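Front Room, Gallery 2: The Coffee Table

Regular visitors will remember that Gallery 1 was the bookshelf, and that it drew a long email on the subject of alphabetical order from a man in Tasmania. We move now to the middle of the room, where the coffee table lives. It's glass, it's shaped like a teardrop, and it has been the site of more household negotiation than any other thing we own, the thermostat included. Click through at your leisure. Shoes off, please. 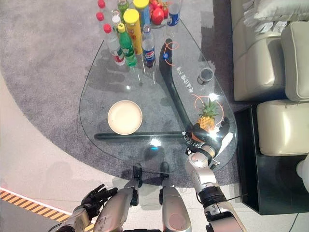 Fully catered. Water, cola, the green bottle, chips in the tall yellow canister and a pile of red fruit for the conscience. The small pineapple keeps to the near end. 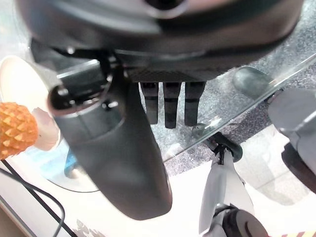 Bevelled edge, speckled grey carpet, a bit of pineapple at far left.

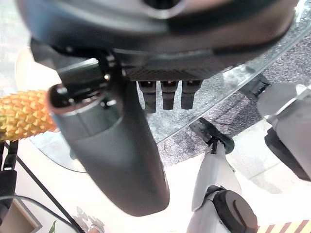 A word on how we came to own a teardrop. I wanted a rectangle. I'd measured for a rectangle and had laid newspaper on the floor in the shape of a rectangle, and for a fortnight we walked respectfully around the newspaper. Then Remigiusz went to the Wularis clearance with instructions to look at lamps, and rang me from the car park to ask how I felt about curves. It was $185, marked down twice. The lamps, he reported, had been very ordinary.

The trouble with a teardrop is that it has a thin end and a fat end, and everybody has a view about which way it ought to face. Point the thin end at the sofa and you have nowhere to put your cup. Point it at the door and you catch it with your hip on the way to the kitchen. We've tried most points of the compass. My mother-in-law turns it whenever she visits, without saying a word, and I turn it back after she's gone, also without saying a word, and I suppose you'd call that a close relationship.

The legs are what sold it, I'm told. They're black and they curve, and from the right chair they look as if the table has just finished a lap of the room. From the wrong chair you mostly see your own feet through the glass. If you're in the market for a glass table, think hard about your socks.

The rug

It's round because the table isn't. That was the theory, anyway, and it came from Lotte Leemans two doors down, who did a year of interior design before switching to geology and still offers both kinds of advice. A straight-sided rug under a curved table looks like a mistake, she told us, and a round one looks like a decision. She may have had rocks on her mind when she picked the colour. Still, the grey has been very forgiving. We've dropped biscuit, dip, half a candle and one entire crossword pen into it and you'd struggle to find any of them. I know I did.

I paid $158 for it and then a further sum, which I'm not going to disclose, to have it delivered by two men who looked at our stairs and sighed. It arrived rolled up as tight as a rug can be and refused to lie flat until April. We weighted down the edges with encyclopedias. Volume four has never really recovered its figure.

House rules for the spread

When people come over, everything goes out at once, at the far end, in a bunch. I know that magazines would have you scatter little bowls about the place with a sprig of something in each. I've tried it. What happens is that everyone eats whatever's in the bowl nearest to them, and then for the rest of the evening they lean across one another like rowers. Put the lot in one clump and people have to get up, and once they're up they talk to somebody new, or at least they look out the window for a bit.

Tall things at the back, low things in front. A big bottle of soft drink in the front row is a bottle of soft drink on the floor by half past eight. Chips stay in their canister, where they have some protection, because a bowl of chips in our house has the life expectancy of a mayfly. And fruit goes in among the rest, so that anyone reaching for the cola has to brush past it and feel something. We don't insist that they eat it. We just want them to have had the opportunity.

Plates go down empty. This is a point on which Remigiusz and I part ways. He thinks an empty plate looks stingy, as though you'd invited people over to admire your crockery. I think a plate with food already on it belongs to whoever sits down first, and after that you're into property law. We had a full plate policy for one birthday and there was an incident over the last samosa that I still hear about from both parties.

Groceries come from Rahimi on the corner, who stocks four sorts of fizzy water and one sort of bread, and if you ask him about the bread he'll tell you it's the good one. He also has a firm rule about bags. You bring your own or you carry your shopping home in your arms like a shipwreck survivor. I've done the second more often than I'd like.

Keeping it clean

People ask about this more than anything else. The previous version of this page had 1,121 visits, and I'd guess that most of them were from glass table owners looking for somebody to tell them it gets easier. It doesn't. A glass table shows you every finger, every cup and every idle elbow, and it does so in the afternoon sun when you've got company.

What I do:

Crumbs first, with a dry brush. If you go in with the spray straight away you make a sort of paste.

Wallovex on the top, sparingly, and an old tea towel that's been washed so many times it has stopped shedding. New tea towels leave fluff. So does kitchen paper, whatever it says on the packet.

Long strokes down the length of it, fat end to thin. Circles leave circles.

Do the underside as well. I skipped the underside for a year and couldn't work out why the top was never clean. You need to lie on the floor for this part, and while you're down there you may find the crossword pen.

The edge gets its own wipe with a dry corner of the cloth. It's bevelled, so it collects dust in a line so neat you'd think someone had put it there with a ruler.

Then leave the room. Don't stand about admiring it. You will see a smear, you'll go back for the smear, and there goes your morning.

The pineapple question

It's had three letters of its own, so I'd better say something. We like it on the table. It gives the eye somewhere to land on all that glass, and it gives guests something to ask about when the conversation has got as far as house prices. Przemysław Olszewski, a guest of strong opinions, maintains that a pineapple means hospitality and should therefore sit dead centre. I've pointed out that a teardrop doesn't really have a dead centre. He went home and did a drawing. According to the drawing it does, and the spot is exactly where I like to put my feet, so the matter has been deferred.

It does migrate, I'll grant him that. Put it down at one end before lunch and it'll be at the other by teatime, and everyone present will have been nowhere near it.

From the guest book

"Lovely photos. I have the same sort of table and have walked into it every day since we moved. Have you considered felt on the edge?" Eugeniusz Stępień
We've considered it. Remigiusz says it would be like putting mittens on a swan. I walk into it on average less than I used to.

"Where do the remotes go? I can't see remotes." Edmund Tomaszewski
In the sofa, Edmund, same as everyone's.

"Pointy end to the window. Always." Unsigned, but I know my mother-in-law's typing.

"Is cola all right on glass or does it leave a ring?"
It leaves a ring. Warm water before the spray and it lifts off nicely. If you leave it overnight you'll want warm water and a bit of patience, and possibly a thumbnail.

"Rug looks nice. Does it moult?"
For the first couple of months it was like owning a very calm dog. It's settled down since. Vacuum from the middle outwards and empty the thing afterwards, or it sulks.

Next up

Gallery 3 will be the hall cupboard, once I can get the door to stay open for long enough. There's an ironing board in there that falls out at the slightest encouragement, and a box marked "cables, good" that neither of us is game to open. After that, the laundry, by popular demand (Lotte asked).

If you've got a glass table of your own and a better method for the underside, write to the usual address. I'd particularly like to hear from anyone who's managed it without lying down.

Back to Gallery 1: The Bookshelf
Back to the front door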